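The drawer of cables

Most homes have one. It may be a drawer, a shoebox or a carrier bag on a hook, and it holds every lead that has come into the house since the first computer did. Ada De Luca kept hers under the stairs for 23 years. When she moved to a smaller flat in December she had to decide what to take with her.

She threw out the chargers for phones she no longer owned and gave away the aerial leads. The network cables she kept. Wireless is fine for reading the news, but her desk is at the far end of the flat from the router, and a cable gives her a steady connection through a long call.

Sorting them takes an afternoon and a clear table. Tip the lot out, pull one end free and follow it along with your fingers. Pulling harder on a knot only tightens it. Once a cable is out, lay it at full length and look for flat spots, splits in the jacket and sharp kinks.

A plain plastic bin on the table keeps the finished ones apart from the rest. Colour is a help too. A blue lead is easy to follow over a pale top, where a white one can get lost.

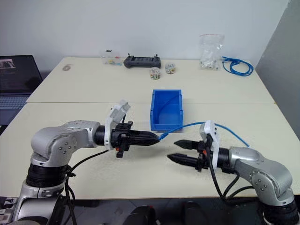

Darren Wragg disagreed about the bin. He hangs his cables on pegs along the garage wall, longest on the left, and said that anything put in a box would be in a knot again by Easter.

He has a point if the cables go in loose. Coil each one first, in loops a bit wider than your hand, and let it turn the way it wants to. Winding it round your elbow puts a twist in every loop. Fasten the coil with a strip of fabric tape, firm enough to hold and no tighter. Write the length on a paper tag. Ada's longest had been labelled "hall, 3 metres" by a previous version of herself, and she was glad of it.

The plug deserves a closer look than the rest. On an ordinary network lead it has a row of metal contacts and a thin plastic latch that clicks into the socket.

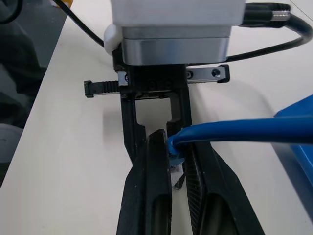
The latch is usually the first part to go. It catches on other cables when a lead is dragged backwards through a tangle, bends the wrong way and snaps. A cable with a broken latch may still work, but it will slip out when somebody moves the desk. Put it in the recycling, or fit a new plug if you own the crimping tool.

Ada kept four in the end, and they live in a kitchen drawer with the batteries.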